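Workshop notebook, seed paper cards
Nov 13, 2025

Second run of the plantable place cards for the Wumbei order. They want 300 by the end of the month, flat, single-sided, with a hole punched for twine. Sena Sulemana is cutting, I am on pulp and pressing.

Pulp: offcuts from the Jokov envelopes, soaked overnight, blended in short bursts. Seeds go in after blending, stirred by hand. Last week's batch went through the blender with the seeds already in and a good many were chipped. Poppy and thyme only this time. The basil swells and goes slimy before the sheet has dried, so leave it out.
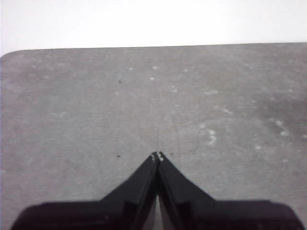 Grey surface, darker towards the right.

Pressed 6 sheets between felts, two at a time. The first pair had thin corners and went back in the tub. The others came out even. Deckle needs a new strip of mesh along one short side, it is pulling away from the staples. Fengying Wei has some left from the lampshade job.

Drying: no heat. The sheets we put near the radiator curled, and I don't trust the seed after that. Change the blotters morning and evening, then under the boards until they feel stiff. Took almost two days last time with the window open.

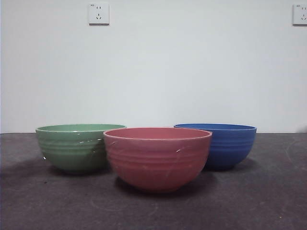 Printing is still the weak point. The Kameck ink sits on the surface and rubs off with a thumb. The Tokia ink holds better but feathers on long strokes, so the thin script Wumbei asked for won't work. Sena set the names again in a plain upright face, slightly larger, and the test pull was readable. Sent them a sample of that and the script side by side. No answer yet.

Germination test: one scrap torn up and laid on damp compost, covered thinly, lid on. Same again with a scrap of the printed stuff, in case the ink makes a difference. Label both trays properly, last time the pencil washed off.

To do:
Mesh for the deckle
More twine, the undyed one
Ask Wumbei whether guests get planting instructions on the back or on a separate slip
Sharpen the hole punch or borrow Fengying's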